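Ponen House Tenants' Meeting
Minutes, 11 September 2025, ground floor kitchen

Present: Adwoa Dramani (chair), Mawuli Darko, Aba Appiah, Etornam Kwofie, Ewurabena Sowah (notes)
Apologies: Nartey Upholstery, busy with a delivery

Last minutes
Agreed, with one change. Under Parking it should read "Clellon to repaint the bays", not "Clellon to repay". Ewurabena to correct the copy on the board.

Matters arising
Back gate – new latch on, still sticks. Mawuli has had a go with the file, will have another.
Window in the stairwell – landlord's agent (Bornulmont) says glass ordered in July. No sign. Adwoa to chase again, in writing this time.
Lost keys – found. In the biscuit tin.

Kitchen
Long discussion, longer than it needed. Main points:
Milk. Kitty is down to nearly nothing as people are using it and not putting in. Aba suggested everyone buys their own and labels it. Etornam said that was tried before and we ended up with a fridge full of labelled milk going off. Agreed to keep the kitty, £5 a month per unit, Aba to collect. Units that don't drink milk can opt out but must tell Aba.
Dishwasher. Leaves grit on the glasses. Filter wants cleaning. Rota to go back up, starting with Clellon. Mugs left in the sink overnight will be moved to the crate by the door.
Toaster – Ewurabena has a spare one at home, will bring it in. Old one to go to the tip.
Nartey's request to store fabric rolls behind the kitchen door: no. It's the fire route. Adwoa to say so nicely.

Parking
Bays still not repainted. Clellon have the paint but want the yard clear for a whole day. Agreed in principle, date to be fixed by email. Visitors have been parking across the loading door again, Mawuli had a van waiting with the engine running for most of a morning. Sign to be made. Aba knows someone who does signs, quote was £100 for a metal one which felt a lot, so laminated paper for now and see how it holds up over the winter.
Bikes – rack is full. Two in there haven't moved since spring, both with flat tyres. Tags to go on, and if not claimed by next meeting they go to the repair place.

Heating
Timer to be changed before it gets properly cold. Currently comes on far too late for anyone who starts early. Etornam wanted 5, everyone else said that was daft. Settled on 7. Service of the boiler is down to Bornulmont, Adwoa to ask for the date and a copy of the certificate.
Unit at the back is colder than the rest, probably the gap under the door. Brush strip to be fitted, Mawuli to measure up.
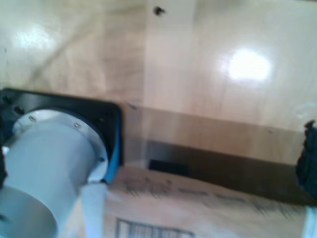 Grey cylinder and black plate, with the blue ring showing between.

Open day
Went well over the summer, all agreed. Nearly 200 leaflets left over so they can be used again if we stick a new date on. Ewurabena to find out weather stickers work out cheaper than reprinting.
Things to do differently: more chairs, cake table further from the door (queue blocked the hallway), someone on the gate all afternoon. Etornam's son did the face painting and would do it again if fed.
Raffle money still in the cash box. Agreed it goes to the food bank as advertised, Aba to pay it over and bring back a receipt.
Next one – spring or summer? Split. Adwoa for spring, the rest not bothered. Leave till next meeting.

Broadband
Drops out in the afternoons, worse upstairs. Provider says nothing wrong at their end. Mawuli thinks it's the old switch in the cupboard. Adwoa asked that anyone who can plug in does so and leaves the wifi for visitors. Spare leads to be kept in the drawer under the post trays, please put back what you borrow.
Cupboard door to be kept shut and NOT used for coats. 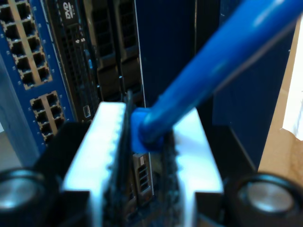 Blue network cable, held just at the plug end.

Cleaning
New cleaner started, everyone pleased. She has asked for desks to be left clear if they want wiping. Hoover bags running low – Etornam to order. Stair carpet needs a proper clean, Adwoa to ask Bornulmont if thats in the service charge.

AOB
Post for previous tenants: return to sender, don't leave it on the shelf.
Wasps by the bin store. Lids down please.
Aba away for a fortnight, milk money to Ewurabena meantime.

Next meeting: date to follow by email. Adwoa to bring biscuits. Mawuli left early for a delivery.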